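# Plivport shelf-pick set

Data card and usage notes. Student project, Delaunay Robotics Club, senior stream.
Maintainers: Ysaline Huet (recording, hardware), Yannick Renaud (conversion, loader).
Last revised 20 November 2018.

## Summary

Plivport is a set of teleoperated manipulation episodes recorded by club members with a single arm and a two-finger gripper. The task is moving soft retail packaging between a basket on the floor and an open wooden shelf unit. It was recorded for the club's entry in the packaging round of the Trotuvance student challenge, and is kept for members who want training or test data without booking the arm.

- Episodes: 100
- Held out for test: 14
- Operators: 9, all club members
- Maximum episode length: 2000 steps
- Views: wrist colour only

## Contents

Each episode is one directory containing:

- `frames/` — wrist colour images, numbered from zero
- `state.csv` — joint positions, gripper opening, step index
- `action.csv` — commanded joint targets, same index as `state.csv`
- `meta.json` — operator code, task string, outcome flag

Operator codes are arbitrary and are not matched to names anywhere in the repository. The outcome flag is entered by the operator at the end of the episode and was checked by a second member for the test split only. Treat it as noisy elsewhere.

## Recording

Operators drove the arm with the Pistex leader handle. The shelf unit stands directly on the concrete floor and was not fixed down, so its position relative to the arm base varies between sessions. Do not assume a constant shelf pose. The wrist camera was recalibrated in March after its bracket was replaced; the calibration file that applies is named in `meta.json` under `calib`.

Exposure was left on automatic. Lighting in the work area is uneven and colour shifts within an episode are normal.

## Loading

Run `python tools/load.py --root data --split train`. The loader returns state, action and image at matching indices. Dropped frames are filled with the previous frame and marked in the `valid` column; filter on that column before computing any velocity from images.

The test split is listed in `splits/test.txt`. Please leave it alone. Entries on the club leaderboard are scored against it.

## Known issues

- Fast wrist motion blurs the image, mostly towards the edges.
- The fingers occlude part of whatever is being handled. There is no second view to recover it.
- Glossy bags produce highlights that upset the colour-threshold baseline.
- Crumpled bags have no stable outline. The template matcher in `baselines/` was written for boxes and should not be used as a reference on this set.
- Several early episodes have a gripper opening offset. Apply `tools/fix_grip.py` once per copy — running it twice doubles the correction.

## Use

Free for coursework and club projects. Ask the maintainers before redistributing outside the club.

## Related

- Plivport loader, change log
- Pistex handle: wiring and firmware notes
- Trotuvance entry, team build diary
- Booking the arm: rules for new members

Delaunay Robotics Club | Contact the maintainers through the club noticeboard | Back to top

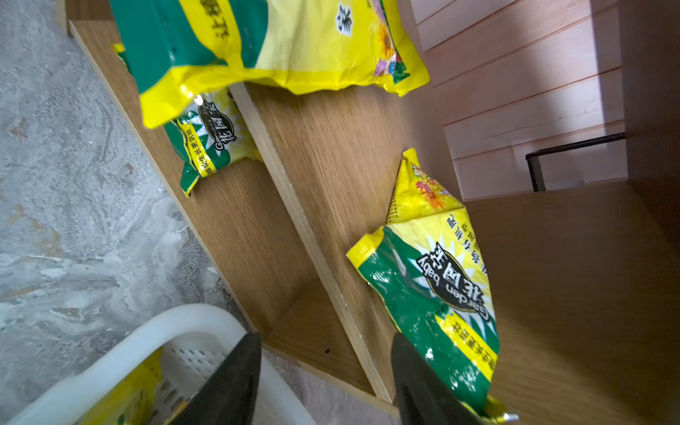 Wrist view, Garden baby bags on and in the shelf unit, basket at lower left.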